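Home | Syllabus | Notes | Readings | Lab Hours | Contact

Week 9 notes: Can a machine put the laundry away yet?

April 2021

Short answer for those of you reading this on the bus: no, mostly. It can do pieces of it, on a good day, with a person standing by. The long answer is the rest of this handout, and yes, it will be useful for the second problem set.

Last week we did the shop floor, and I think a few of you left feeling pretty confident about robots (fair enough!). The Veluven line we looked at packs the same part into the same tray all shift long, and the arm hardly needs to look at what it's doing. The tray is bolted down. The part is stiff. If something shows up crooked, a sensor trips and a light goes on and someone walks over. I love that line, I could watch it all afternoon, but please notice how much of the cleverness sits in the building around the arm.

Now take the same arm home with you. Clothes don't hold still and they don't hold a shape. A box picked up by its corner is still a box. A sweater picked up by its sleeve is a whole new object, and it'll be another one again when you set it down. We say that cloth has a huge number of "states," which is a fancy way of saying there are a lot of ways for a shirt to be a mess.

I asked you to think about a bed with clothes on it as your working case, so let's stick with that.
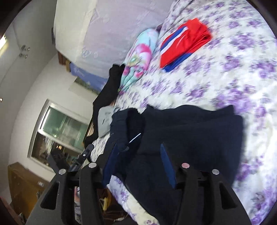

Course Notes, Vol. 4, p. 107

Start with the dark navy garment. Sweater or jacket? I can't say for sure from this, and I've been dressing myself for decades. A folding plan for one is a bad plan for the other, so the machine has to either make up its mind or pull the thing open and look again. There's a thin line of white piping running along one edge, and that's the kind of clue I'd want a vision system to grab onto, since an edge you can trust gives you a place to pinch.

Then there's the light gray cloth partly tucked under it. Pull on the navy and the gray may well come along for the ride. People sort this out by feel without thinking about it. A two-finger gripper has to be told, or has to learn, that it's holding more than it wanted.

And look at the red one with the blue and white stripes! It's already folded, so the right move is to leave it folded. That sounds silly until you write the code. "Fold everything on the bed" is an easy goal to write down, and a machine that follows it to the letter will shake out a perfectly good fold to start over. Also, the bedspread is fabric too, with purple flowers all over it, and at some point your program has to know that the bedspread isn't laundry today.

OK, some numbers from the two projects in your reading packet. The Samir team logged 1045 tries at picking up one garment from a pile, and 193 of those came up with two or more pieces. They count those as failures. I'd be a little kinder, because for loading a washer you don't care. For folding you care a lot. Always ask what the chore is before you ask for the score.

Wistix went the other way and skipped piles. Their machine wants each shirt clipped in by hand, one by one, and after that it folds very nicely. Is that a robot doing laundry? We argued about this in June with the summer group and I'm still on the fence. You've handed over the easy part and kept the annoying part, but if you have bad shoulders, maybe that's a trade you'd take.

My own bet is that fetching and sorting get good before folding does. Putting away will be last, because then you need drawers, and drawers stick.

For next time:

Read the Citusow report, sections 2 and 3. Skip the appendix, it's all wiring.

Pick one chore at home and write down every decision you make while doing it. One page is plenty. Please don't pick dishes, I have read so many about dishes.

Problem set questions go on the board outside the lab, or just come by.

6 comments | 11 shares

Contact the course office | Copyright, all course notes | Back to top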